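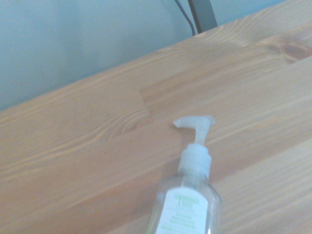 Chapter 5
When the arm joins the crew

Ask people at Natwood what changed when the first robot arm came to the handling bench, and few of them start with the robot. They talk about the bottles. For years, picking up a bottle was something you did while thinking about lunch. Then someone had to explain it to a machine, and a plain little job opened up into dozens of small decisions. Where do you grip? Which way is the spout facing? What if it has tipped over?

This is why I love teaching this subject! Automation makes us look hard at work we thought we understood. Kerstin Engebretsen had packed soap and other household goods for years when she moved over to setting up handling tasks, and in her first month she wrote down 124 questions about moves her own hands made without asking.

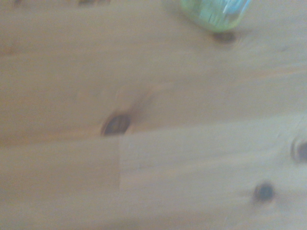

Many of those questions had good answers already, held by people on the floor who had never been asked. Gerd Hinrichs knew that a bottle with only a little left in it needs a gentler touch than a full one. Chin-lung Wan knew which shapes roll. Once that knowledge counted towards how the bench was run, job titles began to shift, and so did pay – though the pay took until June, after a good deal of arguing.
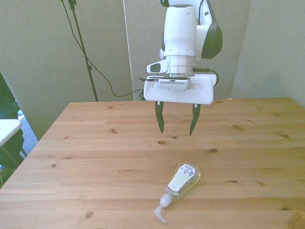
5.1 Whose job is it now?

A task seldom moves across to a machine in one piece. The lifting may go, while the checking, the clearing up and the odd cases stay with people. At Natwood, some 44 tasks were listed before the change, and most were split in this way. Workers who had done one thing all shift were now doing several, and that suited some far better than others.
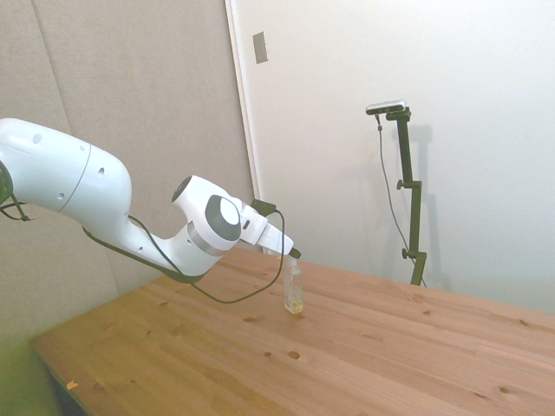
Maj-Britt Nyberg found the first weeks lonely, and said she missed having a person across the bench to talk to. Her shoulders felt better, she added, but she would have liked to be asked about the layout before it was settled. Keep her comment in mind as you read section 5.2, where we look at how crews can have a say early on, while the bench can still be moved.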